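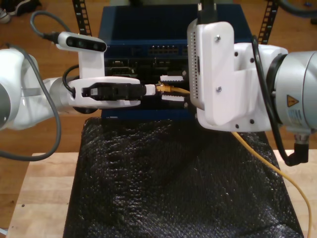

Eftychia Konstantinidis

3/8/21

Cable day! I've been putting off the network stuff for ages and today I finally dragged myself to it, coffee in one hand. The switch is a nice dark blue thing and it looks rather smart on the black cloth, I have to say. I do love a yellow cable too, so cheerful next to all that gray (and so much easier to follow when you're trying to work out what goes where).

Thanasis Christodoulou called in the middle of it all to talk about labels. He wants the Sumetti ones, a pack of 375, and I said fine, but who is going to write on them? Me, obviously.

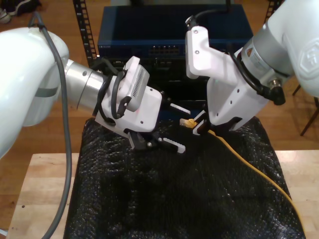 Evening

Ate leftover soup standing up. My head is still full of plugs and little plastic clips, and I broke a nail on one, grr. Must order more yellow cable before August, nearly 208 feet if I measured the hallway right. Bed now, and a book.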